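Search tickets
Enter keyword or ticket number

Ticket 1484 -- Chargers not fitting side by side on desk power strip
Location: Pralbridge office, shared table
Status: Open
Print this ticket | E-mail this ticket

Reported: Two people could not charge at the same time. The Bivetti charger only went in when the Melulon one was pulled out, and one phone was slow all morning.

9:10 a.m. Checked the wall outlet with a lamp. Outlet is fine. Reset the breaker anyway, no change.

9:25 a.m. Unplugged everything from the strip. Tried each charger alone in each outlet. All outlets have power. The chargers are wide and cover part of the outlet next to them, so two in neighboring outlets will not both seat.

9:40 a.m. Moved one charger to the middle and the other toward the right end. Both go all the way in now. Told the user to leave them there.

10:15 a.m. Slow phone. Swapped cables. With the long cable it was at 91 percent after lunch -- with the short one from the drawer it kept dropping the connection. Short cable thrown out.

1:30 p.m. User asked if the built-in USB ports on the strip can be used in place of a charger. Yes, for phones. Laptops stay on their own adapters.

Related: 1320 (same table, loose plug), 536 (request for a longer strip, Bùi room, closed without action).

Still to do: the spare cables need ties. They end up in a pile at the left side of the table and get pulled along whenever someone unplugs a phone. Asked supply for a bag of the reusable kind -- not the zip ties, we end up cutting those.

0 shares | 2 comments
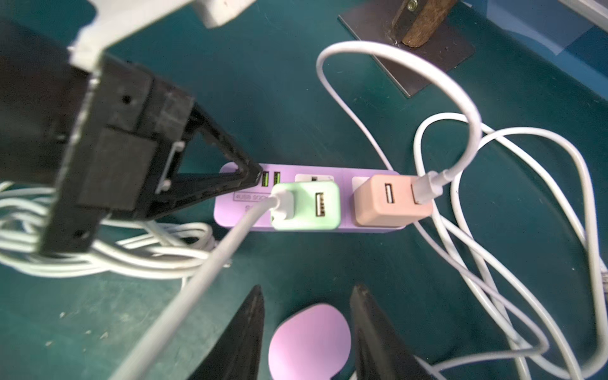
Supply says the ties are on order for July. Leaving this open until they come in and the cables are bundled.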